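Open day at the Grina flooring mill, Drullarlow

The Grina mill opens to the public once a year, in June, and this was my first time going. I have laid two wood floors in my own house and made a poor job of one of them, so I had questions. Tickets were free but had to be booked. I was put in the 10 a.m. group, with 21 people in it, mostly couples in the middle of a renovation and a few carpenters from the Flurach side of the valley.

Parking is in the field across from the main gate. Wear closed shoes. They turned one man away from the saw hall in sandals and he had to wait in the canteen until we came out.

The log yard

Our guide was Sobia Hayat, who runs the drying side of the mill. She started us in the yard, where the logs are stacked by species and by the month they came in. Most of it is oak and ash, with some larch for a cheaper line. The oak comes by truck from three forests, the farthest of them past Bangash, and it is sprayed with water in dry spells so the ends don't split.

She showed us how a log is read before it goes to the saw. A straight one with few branch scars is kept for wide boards. Anything with a lot of knots goes to the rustic grade, which used to be the grade they had trouble selling. It now goes out faster than the clean boards, and she seemed a little annoyed by that. 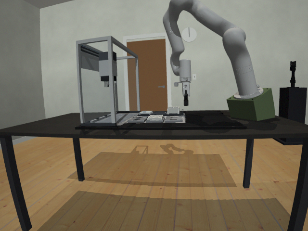 From the yard we went to the saw hall. Ear protection was handed out at the door. You can't hear a guide in there, so the talk was given outside first and then we walked through on a marked path. The main band saw was running. Boards come off it rough and thick, with plenty left on for shrinkage and planing.

The kilns

This was the part I had come for. Fresh boards are stacked outdoors under roofs with thin sticks between the layers, and they stay there until the moisture drops enough for the kiln. Oak takes the longest. After that they spend 19 days in the kiln on the standard schedule, longer for the thicker stock.

Hayat passed around two offcuts from the same tree. One had been dried properly. The other had been rushed years ago as a test, and when you looked at the end grain it was full of small cracks like a honeycomb. The face of it looked fine. She said this is why she tells people to cut a piece off the end of any bargain board and look inside before paying for the rest.

I asked how long boards should sit in a house before they are laid. Her answer was that the number of days matters less than the state of the house. If the plaster is still drying or the heating isn't on yet, the wood will be adjusting to a building that is going to change again in a month. My bad floor was laid in exactly that kind of house. 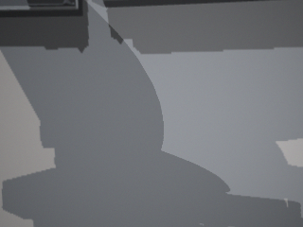
Gray, blue-gray and beige, with a broad shadow.

Grading and finishing

Grading is done by eye, under strong lights, by people who have to make up their minds in a few seconds per board. Yasir Siddiqui has been at it since he left school. He laid out a row of boards on a bench and asked us to sort them into grades, then sorted them again himself. We had been far too strict. Small tight knots don't bother him at all. What he looks for is a knot with a dark ring around it, which can loosen and drop out later, and for sapwood along the edge.

He also talked about color. People choose from a sample the size of a book and then complain when the floor has variation in it. His advice was to open several packs at once and mix them while laying – something I did know, and did not do.
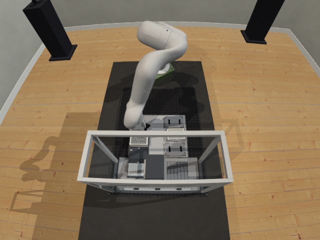
Finishing comes last. Grina sells its boards oiled, lacquered or bare. The oiled ones need more care but can be patched in one spot, while a scratched lacquer floor usually means sanding the whole room. Hayat has oil in her kitchen and lacquer upstairs. The bare boards are the cheapest, and the carpenters in the group said they would buy nothing else.

The oiling line was stopped for lunch when we got there, so we only heard about it. The later groups may have had better luck. We did get to walk on a set of test panels laid side by side, each with a different finish and the same wood underneath. I could not tell the matte lacquer from the oil until I put my hand on it.
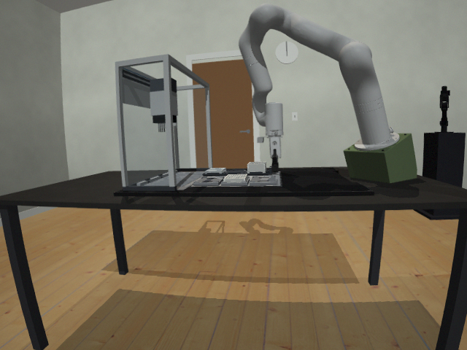
Practical notes

The tour takes a little over two hours, with a lot of standing. The kiln area is warm even with the doors shut, so leave your coat in the car.

The canteen does soup and rolls, cash only.

Seconds are sold from the shed behind the office, in mixed bundles. They had 363 bundles on the board in the morning and the ash was gone by the time our group came out. I bought two of the rustic oak for a hallway. They are in the spare room now, with the heating on.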